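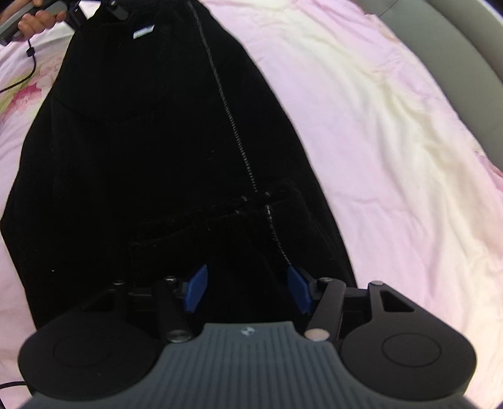 Periklis Manolakis

ok so black corduroy, long zipper down the middle, and I need it flat and folded without it looking like I slept on it. Got it spread out on the bed right now. Every time I fold it the zipper wants to go its own way, curves off to the right, and then the cloth bunches up in the lower middle and I get this boxy lump. Smooth the lump, it comes back somewhere else. Bottom is a lot wider than the top too so folding in thirds never comes out even.

Also lint. It picks up everything off the sheet.

Going in a drawer till it gets cold, shelf in there is 11 inches deep so can't be a huge bundle. Do I iron first? Hang it? Closet is full, pls don't just say hang it. Moving stuff around all of July so would like to get this done tonite.

Jovitz

Don't iron it from the front, you'll crush the ribs and get shiny spots that don't come out. Inside out, low heat, lots of steam, barely touch it. Or hang it in the bathroom while you shower, does most of the job.

For the zipper. Close it all the way first, then hold the bottom end and pull gently from the top so it goes straight. Do that BEFORE you smooth the fabric. Most people smooth first and then the zipper is stuck crooked with all the extra cloth on one side, and there's your lump. Then work outward from the zipper with flat hands, in the direction of the ribs.

Folding: sides in toward the middle, but stop short of the zipper so nothing sits on top of it. The wide part at the bottom you fold in at an angle so it ends up the same width as the top. Then up from the bottom, 3 folds, loose. Should be about right for your drawer, if not do one more. I put a rolled up t shirt inside the last fold so there's no hard crease. Zipper teeth will leave a line in the cord if theres weight on it so keep this one on top of the pile.

Lint: turn it inside out before it goes anywhere near a bed again. Damp rubber glove, wipe one way only. Sticky rollers are ok but I've gone through what feels like 1,000 sheets on one pair of pants.

Prerby

just roll it. been rolling mine for 9 years, never had a problem

Periklis Manolakis

Closed the zipper first and that was most of it, thanks Jovitz. Steam is for tomorow. Tried rolling too but the zipper makes it stiff, comes out like a log and wont fit the drawer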